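Week 7: Can a machine restock a shelf yet?

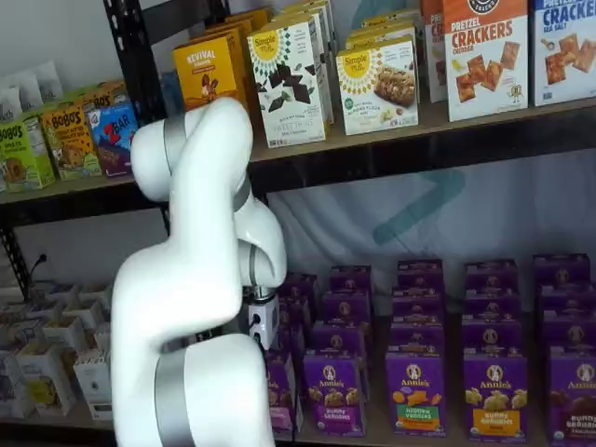
Lecture handouts / Automation at Home and at Work

Lecturer: Vaida Luik. Tutorials: Bart Van Hecke.
Reading before the tutorial: the Kostley store notes (course page) and chapter 3 of the course reader.

1. Where we are in the course

Last week we finished household chores with laundry, and the position was that folding a towel is possible and folding a mixed basket is not dependable. This week moves to the shop floor. Shelf work looks easier on paper. The goods are mostly boxes, the shelf stays where it is, and the store already knows what it sells. We will go through why grocers are still paying people to do it.

Keep the same question in mind as in the laundry lecture. We are not asking whether an arm can do the motion once. We are asking whether it can do the whole job, at a useful speed, on an ordinary day, without someone standing next to it.

2. What the job consists of

People who have not worked in a store tend to think restocking means putting a box on a shelf. Heloísa Bragança, who did our guest session in August, managed night fill for years and broke the shift down for us like this:

Bring the right cartons to the right aisle.
Cut them open without cutting the product.
Check the dates on what is already there and pull anything short-dated forward.
Take out damaged packs.
Fill from the back, keep flavours in their own columns.
Face up, meaning bring the front row to the edge with the labels out.
Flatten the cardboard and take it away.
Deal with whatever customers have left in the wrong spot.

Placing the box is one part of one line in that list. Most demonstrations show that part and stop. When you read a claim about a robot that stocks shelves, go back to the list and mark which lines it covers.

3. The snack aisle as a test case

We use packaged snacks for the rest of this lecture because the packs are rigid, light and dry. If automation is going to work anywhere in a grocery store it should work on these first.

Recognition. The Annie's boxes on the lower shelf are all purple with the same bunny emblem. Several say "bunny grahams" and differ mainly in the coloured band and the picture on the front, and one has a green band reading "VEGGIES". A person sorts these by habit after a few shifts. A vision system has to read the band, and the band is near the bottom of the pack, where a gripper or a neighbouring box can easily hide it. Bar codes do not help much here. On most packs the code is on a side or base panel, so the machine has to pick the box up and turn it before it knows what it has.

Depth. Stock that runs several deep is a different problem from a single row. To fill from the back, the arm has to reach over or past what is already there, under the shelf above. Store shelving is spaced to fit product, not elbows. A human wrist goes flat and slides in. A robot wrist with a gripper housing on the end is bulkier and may have to come in from the front only. That means pulling the front rows out, placing the new stock, and putting the old stock back, which can triple the number of moves.

Contact. Boxes in a tight column touch each other on both sides. There is no gap for fingers. Staff tip the top edge forward with one fingertip and then take hold of the box. It is a small movement, and it depends on feeling when the box starts to go. Two-finger grippers are poor at it. Suction cups handle flat card well and do badly on pouches, shrink wrap and anything with a perforated opening on the face.

Mixed packaging. The upper shelf has Bobo's, Z Bar, Simple Mills and cracker boxes in different shapes, and white pouches or bags as well. Pouches are where many systems give up. They slump, they have no fixed front, and they fall over after the arm has let go and moved on.

Occlusion. The arm gets in its own way. From many viewpoints the upper arm or wrist covers the boxes it is meant to be working on. Common fixes are a camera on the wrist, a second fixed camera, or looking first and then moving from memory. The last is the cheapest, and it fails as soon as anything shifts.

4. Speed and cost

For tutorial purposes, use a store with 4000 units to put out overnight. Assume one arm, one placement every 7 seconds, and no errors. That is 28 000 seconds, or a little under eight hours. It fits in a shift, just.

Now change one assumption at a time. Let the arm need a second attempt on a share of the picks. Add the time to move the base between bays. Add the front rows that have to come out before the back can be filled. Work out for yourselves where it stops fitting, and bring your numbers to the tutorial. Bart will ask to see the working.

Remember also that a person on night fill handles several boxes at once. They pick up an armful, set it down and push it back as a block. Counting single placements flatters the machine when you compare it with a worker doing the same.

Cost is harder to pin down. The price of the arm is usually the smaller part. Installation, mounting, safety fencing or slower speeds around people, and someone to call when it stops at 2 a.m. should all go in the estimate. Algirdas Mockus covers safety ratings in Week 9, so leave the details until then.

5. What does work now

Scanning. Machines that travel the aisles and report gaps or wrong prices do a limited job well. They touch nothing.

Back-of-store picking. Warehouses can choose their bins, lighting and spacing. Arms do much better there than in an aisle laid out for shoppers.

Fixed-lane goods. Drinks on sloped rollers can be loaded from behind. The shelf does a good part of the work. Students often leave this out of their essays. Changing the shelf may be cheaper than improving the robot, and the Sekari trial in the reader is a fair example of a project that got there late.

Remote help. Some systems run on their own until they are stuck, then a person in another building takes over for the awkward pick. Whether you call this automation depends on how often it happens. Ask for the rate of takeovers per hour. If a vendor's brochure does not give it, say so in your assessment.

6. Back to the house

A pantry is a small, badly run store. Everything in section 3 applies, and in addition nothing has an assigned place, half the packs are open, and no stock list exists. Putting away the groceries is a fair benchmark for a home robot, and a harder one than vacuuming by a long way. Tõnu Vītola's paper makes the case that home robots should wait until store robots are dependable. I think he understates how forgiving a household can be about speed. If the shopping takes an hour to go away while you are at work, few people would mind. They would mind a broken jar.

7. For the tutorial

Read the Kostley notes, pages marked Graltadico pilot only. Skip the appendix.

Visit a grocery store and pick one bay of shelving. Sketch it. Note which packs are rigid, which are soft, how deep the stock goes and how much space there is above the top of it. Ask staff before taking photos.

Using the list in section 2, write one page on which tasks you would give to a machine in that bay today, which you would leave to staff, and what you would change about the shelf itself.

Pages go in the tutorial folder before class. Late pages will be read but not discussed.

Next week: dishes, wet hands and glassware. The Hoarau video is on the course page and should be watched beforehand with the sound on.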